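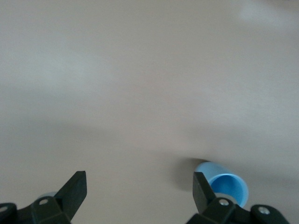

Wrist cam view, blue cup on its side by the right finger

Stock fingers or soft pads for plastic cups and straws?

Posted by Gruslow

I'm trying to pick fingers for a two-arm table setup and I keep going back and forth. Right now both arms have flat black parallel fingers, the plain kind, and my two test items are a light plastic cup and a drinking straw. The cup is fine when it's standing up. On its side I get a lot of misses, mostly when it ends up lined up with one finger and not in the gap — the arm closes, bumps the rim and the cup rolls away. I ran 100 tries on the tipped cup with the stock fingers and wasn't happy. A set of Viltow soft pads would run me 300 dollars for both arms, and I'd like to hear from people who have used them before I spend it.

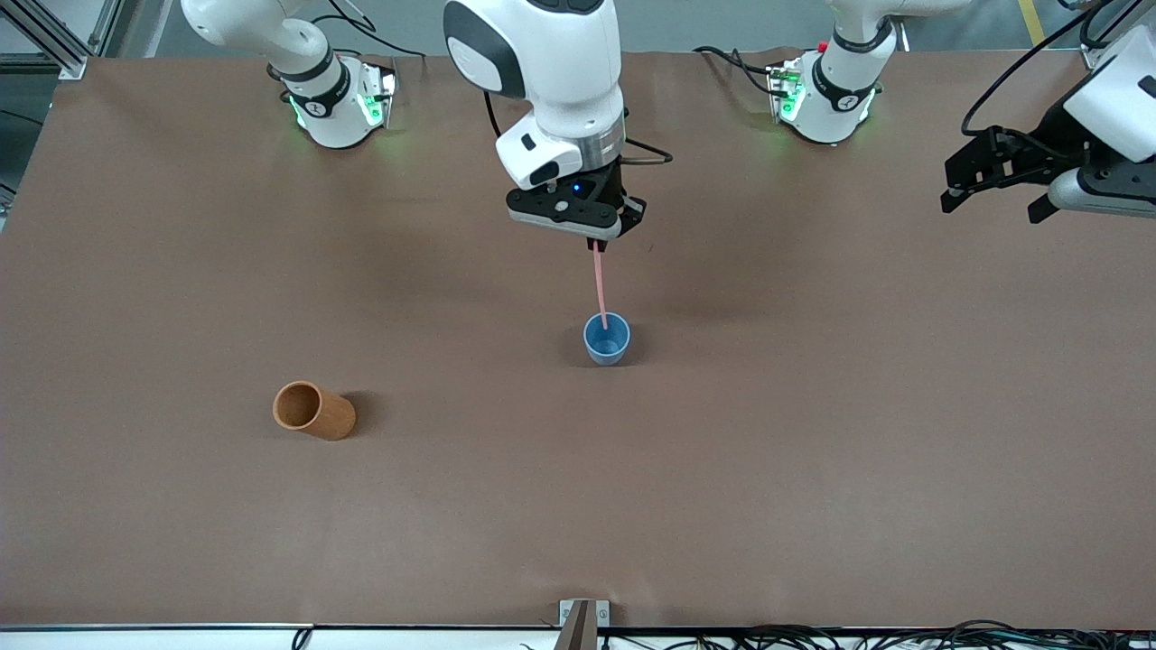 Straws are the other half of my problem. I want to lower one into the blue cup and let go without it springing out over the rim. The pads look kind of thick for something that skinny, and I don't want to fix the cup and break the straw. Also, would you trust the wrist camera alone for this, or lean on the overhead one? Cup color matters to me too, I've got a tan wood-grain one in the mix and it doesn't stand out much on brown paper.

Sampaio

I had the Viltow pads on for most of December. They're good on cups, much less rolling, because the pad gives a little when it touches the wall. On straws I didn't like them at all. They squash the straw and then it sticks to one side when you open up. I went back to flat fingers with a thin strip of rubber tape near the tips and stayed there. Change the tape every 400 grasps or so, it gets shiny.

For your tipped cup I'd work on the approach first. Stop higher, center the cup between the fingers, then go down. If you're already coming in off to one side, pads will only hide it.

Use both cameras. My wrist view is great for the last couple of inches, but once the fingers cover part of the rim it starts guessing. The fixed one tells you where the cup is pointing.

Hinidness

flat fingers are fine, I'm at 971 grasps on mine and never changed anything. get different paper for the tan cup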